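Search the help pages
Search
All topics

Kirkine Community Help

We use cookies to keep you signed in and to remember your topic settings. Accept / Manage

Moving out of a rental: what to do with leftover medicine, batteries and half-used household stuff

posted by stutstead_renter
2023-10-25

I'm moving out of a second-floor apartment in Stutstead at the start of December, and I've been going through the bathroom cabinet and the closet by the front door. There is a lot more in there than I expected. Old cold tablets, two bottles of cough syrup, a prescription I stopped taking in the spring, a coffee can of dead batteries, half a can of wall paint, some drain cleaner, and a bag of light bulbs that don't fit anything I own.

My lease says the unit has to be empty and that "improperly discarded items" can come out of the deposit. The deposit is $1215, so I'd like to get it back. The building has one dumpster and a sign on it that says no paint and no electronics, but it says nothing about the rest.

I don't have a car. I can borrow one for an afternoon but I'd like to make a single trip if possible. What can go in the regular trash, what can't, and is there a sensible order to do this in? I also don't want to pay a junk service. The cheapest quote I got was $213, and they won't take liquids anyway.

jendcombe_line49

I did this last year when I moved from Jendcombe to a smaller place. Start with the medicine, because it takes the least room and you can probably get rid of it without the car. A lot of pharmacies have a drop box near the counter. Call first and ask whether they take liquids, since some boxes are for pills only. Take your name off the prescription label or go over it with a marker.

If you can't find a drop box, most pills can go in the household trash as long as you mix them with something unpleasant like used coffee grounds or cat litter and close the mix up in a bag. Don't crush them. There are a few kinds that have different instructions, and it will say so on the leaflet, so read that before you throw the leaflet out.

Batteries depend on the type. Ordinary AA and AAA are allowed in the trash in many places, but check your county. Rechargeable ones and the flat coin kind should go to a collection point. Put a piece of clear tape over the ends before you put them in a bag together. I used a hardware store that had a bin just inside the door.

Paint: latex paint can be dried out with the lid off and some cat litter stirred in, and once it's hard it can usually go in the trash. Your dumpster sign says no paint, so I would take it to the county site even if it's dry. Oil-based paint has to go to the county site no matter what.

Drain cleaner goes to the county site too, in its own bottle with the cap on. Don't pour different cleaners together to save space.

oldporch200

Just give the bulbs away. Somebody will take them. Same for the paint if it's a normal color. I put mine on the curb with a note and it was gone by dinner.

kirkine_sorter

Don't leave paint on the curb if you're trying to protect a deposit. If it tips over, you're the one who gets the bill.

The first reply covers most of it. I'd add a few things on packaging, which is what filled up most of my bags when I cleared out my unit on Walczak Street.

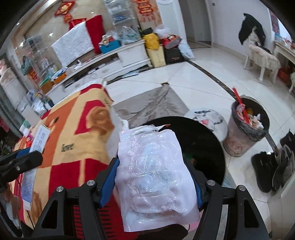 Category: Packaging and Mixed Materials

Clear molded plastic with a different backing is hard to recycle as one piece. If the backing is card and it peels off, the card can go in with paper. The plastic part is trash in most towns unless your hauler lists it. If the backing is foil or won't come away, the whole thing is trash. Small printed boxes are easy, just flatten them and put them with the cardboard.

For your one trip, check the county site's hours before you borrow the car — ours only takes household chemicals on certain mornings, and I drove out there once for nothing. Keep everything in its original container, stand it up in a plastic tub, and put the tub in the trunk. Bring something with your address on it in case they ask for proof that you live in the county.

Take a picture of the empty cabinet and closet once you're done, and keep it until the deposit comes back.

Get new replies to this topic by email. Enter your address to sign up.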